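Can I move established peonies in fall, or should I wait for spring?

Hi all! We just moved into an older house in Cletham and I inherited the most wonderful row of peonies along the driveway. I counted 306 blooms in June (yes, I really counted, I was that excited). The trouble is that the driveway is getting widened and the whole row has to go somewhere else. I have a sunny strip behind the garage that gets light from breakfast until late afternoon. The soil there is heavier than out front, but it drains okay after rain.

I've read that peonies hate being moved and will sulk for years. Is that true? And how deep do they go? I'd love to keep every single one of them, they smell amazing!
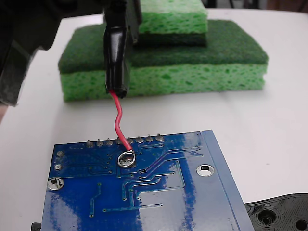

I should add that a couple of the clumps are huge, wider than my wheelbarrow, so I'm guessing they've been there a long time. No idea what variety. Pink, double, very floppy after a storm.

Posted by drivewaypeony

kesentgardener
Fall, fall, fall! Wait until the leaves start to look tired, then cut the stems down and dig. Go wide, because the roots are brittle and they snap if you try to lever them out from close in. Hose the dirt off so you can see the eyes (little pink buds near the crown), then cut the big clumps into pieces with three to five eyes each. You will have so many plants!

Depth is what trips people up. The eyes should sit no more than 2 inches below the surface once the soil has settled. Any deeper and you get lovely leaves and no flowers. I planted mine too deep the first time and got nothing but green until I dug them up again.

For heavy soil, mix in compost over the whole strip and skip the fancy stuff. Space them 3 feet apart, water well, and leave the mulch off the crowns. I got mine from a swap in Flernham years ago and moved them twice since. They did skip a spring each time, then came back better than ever.

Oh, and wash your knife between clumps. I keep a bucket of soapy water right next to me and give the blade a good scrub. 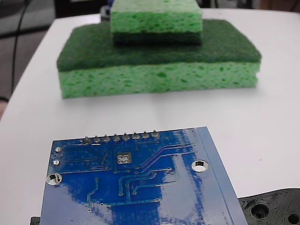
Two-layer sponge, scouring side up

If the weather turns dry before the ground freezes, keep watering. They're growing new roots down there even when it looks like bare dirt.

gaetegreenthumb
just did this last year, it's so worth it!! mine are at the Gaete end of the valley so colder than you. only thing I'd add is put a stick by each one so you don't step on them in spring

flowers_and_mud
My grandma moved hers in spring and they lived. Fewer flowers that year though. I'd go with fall too if your driveway people can wait. Good luck, 306 is incredible!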